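Brulton to Bring Robotic Arms to Records Desks at Its Memville Service Center

Staff trained on simulated workstations ahead of a January start; no positions to be cut

MEMVILLE - Brulton, a provider of document handling and records services, announced today that it will introduce robotic arms at the sorting and intake desks of its Memville service center beginning in January. The arms will take over repetitive handling tasks now done by hand, including moving small items between work surfaces, placing markers on paper forms and clearing desks between jobs.

The program, known inside the company as Nellska, was developed with the engineering firm Guillot. It covers 23 desks in its first phase. The 67 employees who work at those desks will keep their positions and their current rates of pay under an agreement reached with staff representatives earlier this year.

"Our people told us which parts of the day wore them out, and we started there," said Rosine Brunet, director of operations at Brulton. "Reaching across a desk hundreds of times in a shift is hard on the shoulders and the wrists. We want our staff to spend that time on the files themselves and on the clients who call about them."

Under the new arrangement, each arm will be assigned to a desk team. Team members will set the order of work, check finished items and decide when an arm is to be stopped. Two new roles, desk lead and motion reviewer, will be open to current employees before they are advertised outside the company. Both carry a higher pay grade.

Every employee in the first phase will complete 80 hours of paid training. The first part takes place in simulation, where staff plan and review the movements of an arm on a virtual desk with ordinary office objects on it. Changes can be tried and discarded without interrupting live work. Employees then move to a training desk on site, where they practice with a Guillot instructor.

Desk teams have also had a say in how the virtual desks are laid out. Several asked that the exercises include everyday clutter - drinks, folders and other personal items - so that the arm's paths would be judged against desks as they are really used. Guillot added these items to the exercise library, and teams may continue to submit layouts after the program begins.
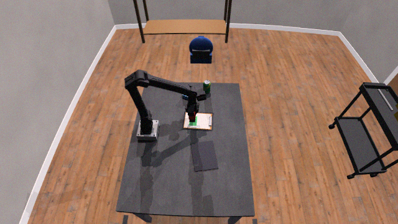
A simulated Nellska workstation, with the gripper over a clipboard and a beverage can standing farther back on the table. Rendering: Guillot.

Brulton will review the program with staff representatives after 2 months of operation. The review will cover workload, reported strain, error rates and the use of the stop control. A decision on extending Nellska to the evening shift will follow the review.

Employees with questions about training schedules or the new roles should contact the Memville personnel office. Media inquiries may be directed to the Brulton communications department.

About Brulton
Brulton provides records intake, sorting and storage services to businesses and public offices from its service center in Memville.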